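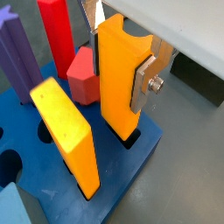 A blue shape-sorter board with an orange block at its slot. Boards of this type are part of the Plilcombe lending collection.

Plilcombe Toy Library opens shape-sorter collection to families and preschools

PLILCOMBE, Mon 13 July – Plilcombe Toy Library today announced the opening of a lending collection devoted to shape sorters, block boards and other fitting toys for young children. The collection holds 1714 items and is available to member families, home daycare providers and preschools in Plilcombe and the neighboring town of Flarasar.

Shape sorters have been among the most requested items at the library for several years. Until now they were shelved with general puzzles and could be borrowed only as single toys. Under the new arrangement, boards and their blocks are stored together, labeled by level and lent as complete sets.

"A child who is working out which block goes in which opening is learning to turn an object, compare it with a space and try again," the library said in a statement. "Families have told us they would like to borrow these toys in a sensible order and keep them long enough for a child to get to know them. The new collection is arranged with that in mind."

The sets are divided into three levels. The first has boards with a few large openings and blocks that are easy to grasp. The second adds shapes that resemble one another, such as squares and rectangles. The third includes taller blocks that must be held upright and turned before they will go in.

Families may borrow two sets at a time for four weeks. Preschools and daycare providers may borrow up to 12 sets for a full term, with one exchange at the midpoint. Loans may be renewed once if no other member has placed a hold. There is no charge beyond the regular membership fee.

All returned sets are washed, dried and checked against a printed list before they go back on the shelf. Scuffs and small marks from ordinary play are accepted, and members will not be charged for them. Sets with cracked blocks or rough edges are withdrawn. Members who lose a block are asked to report it when they return the set – replacement blocks are kept on hand for most boards.

The collection was made possible in part by a gift of 1000 items from Lostska, a regional distributor of classroom supplies. Storage units and labels were provided by Piątek, a local furniture workshop, which also built the low display tables in the children's area.

The library currently serves 3421 member households. Introductory play sessions will be held on weekday mornings through the end of the summer, with 80 places available in all. Registration is required and can be completed at the front desk. Children must be accompanied by an adult.

A second phase, planned for January, will add stacking and threading toys under the same lending terms.

About Plilcombe Toy Library

Plilcombe Toy Library lends toys, games and early learning materials to families and child care providers in the Plilcombe area. Membership is open to all residents.

Media inquiries may be directed to the Plilcombe Toy Library press office.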